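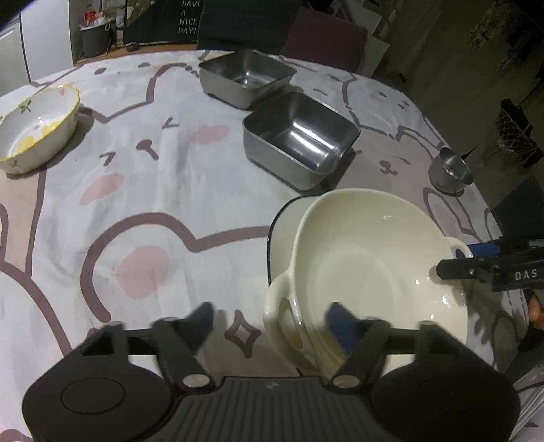 14 June 2022

Budget day, sort of. I promised everyone at the Plititthorpe bench I'd write down where we're at with the gripper order before it all turns into hallway chat again, so this is me doing that with a cup of tea going cold.

First the good bit. The hand-held pairs are what we should be buying more of, and I'm happy to argue it with anyone. We went back and forth in February over whether to put the whole lot into a second arm from Clatano, and I was on the arm side then (it's a lovely arm!). But the arm ties us to one bench and one person who knows how to home it, and the hand-helds go wherever there's a table and a power point. Kitchen stuff especially – pots with loop handles, steel tubs, dishes with a fussy rim. That's the work we keep getting asked for, so the money should follow it.

Quotes so far, all before GST:

Yurchenko – $1,538 per hand-held unit, spare fingertip pads extra at $110 a set. Freight not included, and they were cagey about it on the phone.
Drondov – wouldn't give a unit price until we say how many. Have emailed twice. They did quote $209 for a hard carry case, which seems steep for a box with foam in it, but the foam is cut to shape and ours currently travel in a beach towel.

My favourite plan at the moment is 2 more units from Yurchenko, so one extra left and right, plus a pad set for each. That comes to $3,296 and leaves the case as a maybe. I'd rather skimp on the case than the pads. Pads are the bit that touches everything, and glossy glazed ware is exactly where I start fretting about grip, so let's not be caught short of them.

Also to go in the budget, because it always gets forgotten: props. We need a proper line for crockery and cookware. Op shop prices are fine, I just want to stop paying for it out of the biscuit tin. Heavier pots please, and a few more odd handles, and anything oval. Tablecloths too – busy patterns for preference, I've got a soft spot for the cartoon animal ones and they're cheap as chips.

Still to sort:
- Freight figure from Yurchenko, in writing
- Do the new units take the same pads as ours? Colour doesn't matter, fit does
- Chase Drondov one more time then give up
- Ask Clatano if they'd hold the February arm price till next financial year (worth a go!)
- Charger situation, we're up to the last socket on the bench

If anyone reckons I've got the arm versus hand-held thing wrong, scribble it under here before I send the form off.

3 comments
Share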